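Kelolbridge Police Records Desk, ticket 480
Opened 18 Jan 2023
Subject: Plate reader keeps flagging our own patrol car

Unit 13 has been reported stolen again, this time by Unit 2, which was parked behind it. The stolen vehicle entry was cleared in November. Cullis still shows it as active.

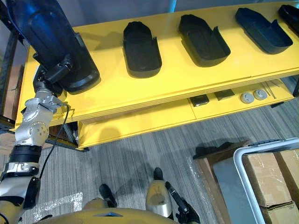 Tried so far: logged out and in, reloaded the hot list, restarted the in-car terminal. The officer has now been politely asked to step out of his own cruiser. Dispatch sees the plate as clean, so the bad copy lives somewhere between dispatch and the car. 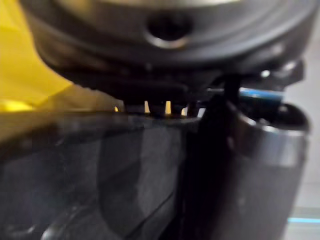 Olumide Osagie: Your cars stopped taking list updates at version 145. Mokstead pulled the current one fine. Clear the saved list on each terminal, sync while parked at the station, then run the plate again and post the result.

Status: waiting on Unit 13, currently out on a call.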